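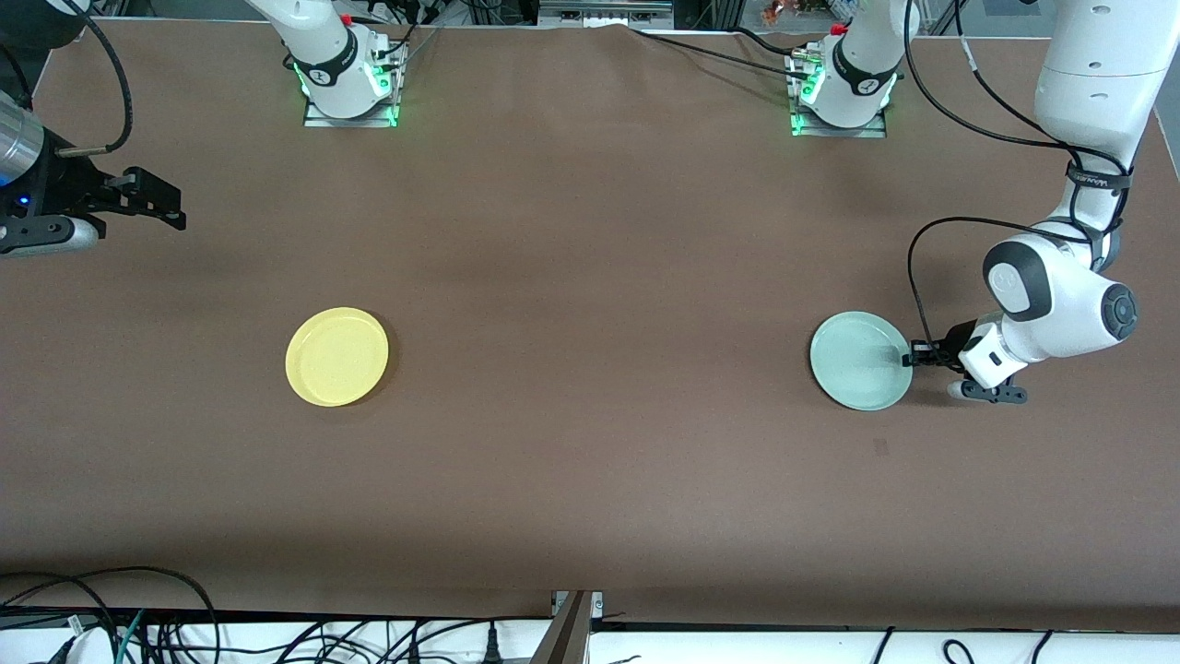

A yellow plate and a pale teal plate on a brown table mat.

Table mat

A table mat is a flat piece of material that is laid on a table under plates, bowls and other dishes. It protects the surface from scratches, stains and heat, and it makes less noise when a dish is put down. A mat for one person is usually called a place mat. A large mat, which covers most of the table, serves several people or is used as a work surface between meals.

Materials

Table mats are made of woven cotton, linen, straw, cork, felt, leather, silicone and different plastics. Cork and felt are good against heat, but they take up liquids and are slow to dry. Silicone and plastic can be wiped with a damp cloth. Woven mats are often washed by hand and dried flat, so that the corners do not curl.

Color and plates

Brown, gray and other quiet colors are common for large mats, as small stains are less visible on them. Plates in light colors, for example yellow or mint green, stand out clearly on such a ground. Shallow plates with a slightly raised rim are the usual choice for bread, cake and cold dishes — soup and sauces need a deeper form.

Use

The plate is normally placed in the middle of a place mat, with the cutlery on both sides. On a large mat there are no fixed places, and the distance between plates is decided by the size of the table. Before the mat is rolled up or shaken out, all dishes are taken off it. Mats of cork should not be folded.

Storage

Small mats are kept in a pile in a drawer. Large ones are rolled with the upper side outward, or hung over a rod — a sharp fold can leave a line which is difficult to remove.

See also

Coaster
Tablecloth
Trivet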